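Datensatzbeschreibung: Textilpflege in Beherbergungsbetrieben (Jenel-Korpus)

Stand: 29. Dez. 2024
Version: 2
Ansprechpartnerin: Gwendolyn Villanueva, Arbeitsstelle Asbridge

Gegenstand

Der Jenel-Korpus umfasst 400 Pflege- und Wechselprotokolle für Bettwäsche aus kleinen Pensionen und Gästehäusern. Er wurde von der Arbeitsstelle Asbridge zusammengestellt und dient der sprachwissenschaftlichen Untersuchung von Fachvokabular in der Hauswirtschaft. Erfasst sind ausschließlich deutschsprachige Texte, die von den Betrieben selbst verfasst und zur Auswertung freigegeben wurden.

Herkunft der Texte

Die Protokolle stammen aus 12 Betrieben. Handschriftliche Vorlagen wurden transkribiert, maschinenschriftliche unverändert übernommen. Orthografische Abweichungen sind beibehalten – auch dort, wo sie offensichtlich auf Tippfehler zurückgehen. Unleserliche Stellen tragen die Kennung UNL. Die Transkription wurde von zwei Personen unabhängig voneinander vorgenommen und anschließend abgeglichen.

Aufbau der Einträge

Jeder Eintrag besteht aus einem Kopfteil und einem Freitext. Der Kopfteil enthält die Betriebskennung, die Art des Textils und die Art des Vorgangs. Für das Textil sind die Werte Spannbetttuch, Laken, Bezug, Kissenbezug und Sonstiges zulässig. Der Freitext gibt den Wortlaut des Protokolls wieder.

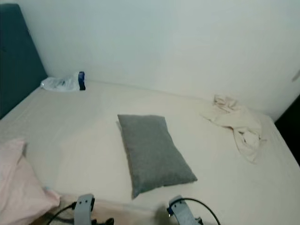 Regionale Bezeichnungen werden nicht vereinheitlicht. Spannbetttuch, Spannlaken und Spannleintuch stehen im Freitext nebeneinander; die Zuordnung zu einem gemeinsamen Wert erfolgt allein im Kopfteil. Abkürzungen wie »BW« für Bettwäsche sind in der Datei abkuerzungen.txt aufgelöst. Die Zuordnung folgt dem Leitfaden nach Gavrilă, der dem Korpus beiliegt.

Bekannte Einschränkungen

Die Betriebe sind ungleich vertreten. Aussagen über Häufigkeiten im gesamten Gastgewerbe lassen sich aus dem Material nicht ableiten. Angaben zu Waschtemperaturen sind als Textbelege zu verstehen und nicht fachlich geprüft. Einträge aus dem November liegen teilweise ohne Angabe des Vorgangs vor; das betreffende Feld ist dort leer.

Datenschutz

Namen von Gästen und Beschäftigten wurden vor der Aufnahme entfernt. Zimmernummern sind durch Platzhalter ersetzt.

Nutzung

Die Nutzung ist für Forschung und Lehre gestattet. Eine Weitergabe an Dritte bedarf der schriftlichen Zustimmung der Arbeitsstelle. Für die Suche im Freitext wird das Werkzeug Skasico empfohlen – die Konfigurationsdatei befindet sich im Hauptverzeichnis. Fehlermeldungen sind unter Angabe der Eintragsnummer an die Ansprechpartnerin zu richten.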